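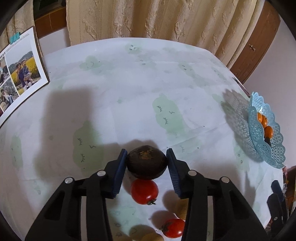
Fruit on the cloud-print tablecloth, with the blue basket to the right.

The Fruit Table
Farham Kitchen Pages, gallery 14

This page belongs to our set on small tables and what gets kept on them. The fruit table at Farham stands against the wall and is used for sorting fruit before it goes into the basket or the refrigerator. Notes on the separate items follow. Click the picture to open the larger version.

The dark round fruit
Brown-purple, with a small rough tan patch on top. It could be a mangosteen or a passion fruit. Both keep best when the skin is left whole until serving.

Cherry tomatoes
Red, one of them with its green calyx showing. We keep ours at room temperature and out of the basket, where the stems catch in the holes.

The basket
Light blue plastic in a lacy pattern with a scalloped edge. It throws a patterned shadow on the cloth. There are small orange fruits in it that look like kumquats. It rinses clean under the faucet.

The tablecloth
White, printed with pale green clouds. The clouds have closed eyes with lashes, and there are tiny dark squiggles like birds on them. We bought it in Bunbridge in February. It has been through the wash many times and the green has held.

The calendar
A photo calendar leans against the wall with a teal binder clip on its top edge. The large photo shows two children in a field of yellow flowers with green hills behind.

More in this set
Bread shelf, Moulin
Pantry drawers, Estent
Breakfast table, Bunbridge

Page updated 14 October 2025
Views: 2586
Previous gallery | Next gallery | Back to all galleries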